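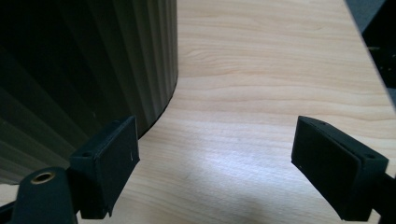
Clelia – gravações com garra manual, objetos cilíndricos

LEIA-ME do subconjunto retirado

Este diretório contém os episódios que saíram da versão principal do Clelia por causa de uma falha na garra Ustier. Continuam disponíveis para quem estuda deteção de erros. Não devem ser usados para treinar políticas de preensão.

O que falhou

O parafuso de fixação de um dos dedos perdeu aperto durante a recolha de julho. O dedo passou a rodar sob carga e a abertura registada deixou de corresponder à abertura real. O desvio chegou a cerca de 5 mm com a garra quase fechada. Com a garra aberta o erro é pequeno e não se nota nas imagens – foi por isso que passou na revisão visual.

A falha apareceu quando o Thevar, o nosso script de verificação, comparou a largura registada com o diâmetro medido dos objetos. Em 15 episódios os valores não batiam certo.

Conteúdo

episodios/ – vídeo e abertura da garra, sem correção
calibracao/ – leituras feitas antes e depois do reaperto
notas.txt – observações do operador

Limitações conhecidas

Há reflexos fortes no tampo de madeira e os objetos escuros perdem contorno na sombra. A pose da câmara não foi afetada. Não tentámos reconstruir a abertura correta, e o desvio não é constante dentro do mesmo episódio.

Alterações no procedimento

O aperto dos dedos é agora verificado a cada 6 episódios, com o calibre Jirkolari. Se a leitura falhar, a sessão para e tudo o que foi gravado desde a última verificação vem para este diretório.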